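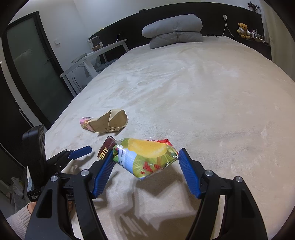
How often does a furnished rental need its smoke alarms tested?

Once a month, with the button held until it sounds, and again at every change of tenant. A tick on last year's sheet doesn't count.

**Unit 598, Bonmont, walk-through 23 June 2026**
Checked by Priya Halvorsen. Previous sheet: January, Whitelaw Property Care.

**Alarms**

- [x] Hall smoke alarm sounds on test. Weak, if you ask me. New battery fitted and it got louder.
- [ ] Carbon monoxide alarm. Whitelaw wrote "present and working." I found a bracket and two screws.
- [x] Alarm outside bedroom sounds on test. Date on the back is still good.

**Heating and hot water**

- [x] Boiler tag in date.
- [ ] Hot tap at bathroom sink under 120°F. Mine read higher on both tries. The January sheet says "comfortable," and I don't know what thermometer reads in that.
- [ ] Kukbridge panel heater, 725 watts, plugged straight into the wall. It was on an extension cord. The agent says that was temporary. The dust on the cord says otherwise.

**Bedroom**

- [x] Window opens fully from inside without a key.
- [x] Outlets tight, no scorch marks.
- [ ] Bedding and soft items kept 3 feet from the heater. I'd like to see this written into the lease, though I doubt anyone reads that page.

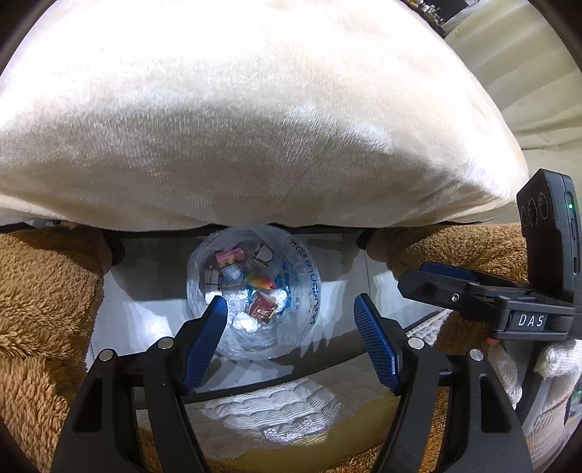
*Bedroom, soft furnishings and clear plastic bowl.*

**Kitchen**

- [x] Extinguisher gauge in the green, pin in place.
- [ ] Extinguisher mounted. It lives behind the trash can. "Easy to reach" was Whitelaw's comment.
- [x] Stove shutoff turns by hand.

**Stairs and exit**

- [x] Handrail firm.
- [ ] Front door closes by itself. Stops 5 inches short every time. Clivbridge invoiced $78 for adjusting this closer in the spring, and I would like to know which way they adjusted it.
- [x] Exit light stays on with the breaker off.

**Follow-up**

Carbon monoxide alarm before anyone sleeps here again. Water temperature and door closer within the week. I'll retest both myself, so please don't send me another signed form saying they're done.

P.H.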